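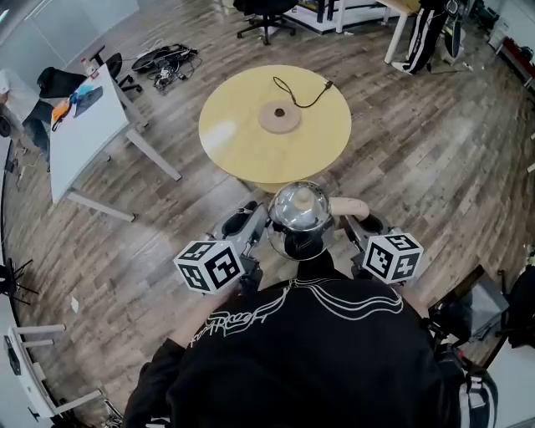

Bukola Ekwueme, process technician, Groltesell workshop

April, a little after 2 in the afternoon

Writing this up while the tea is still hot, or I'll forget half of it. We spent the morning on the kettle again, both hand-held grippers on it at once, one from each side, and I have to say I've grown fond of the thing. The polished body is a slippery customer for the finger pads, and the handle wants a different angle from the one your wrist would choose. Tadeusz says to come in lower with the right and let the left just steady it. I tried it his way before lunch and my shoulders thanked me, so I've put it on the whiteboard for the afternoon people.

We're at 700 recordings for the kitchen set and Femmont would like 800 before they start on the arm for the Mirnberg canteen. I think we'll get there comfortably if we keep swapping over – long turns make everybody clumsy, me included.

Had a good long talk with Wojciech about what happens over there once the arm is in. He worked the Mirnberg counter for years before he came to us, and the early shift is still full of his friends. The plan as we have it is that the arm takes the lifting and pouring and the two people on earlies stay on, with more of their time out front. He likes that, mostly. What bothers him is that the quiet half hour of filling kettles was when they caught up with each other, and I had no good answer. I've asked Teodor Brzozowska to bring it up with Baran when they go through the new rota, and to get somebody from the shift into the room.

Still to do: wipe down the pads, check the marker cubes are tight on both grippers, and ask Tadeusz where he put the spare screws.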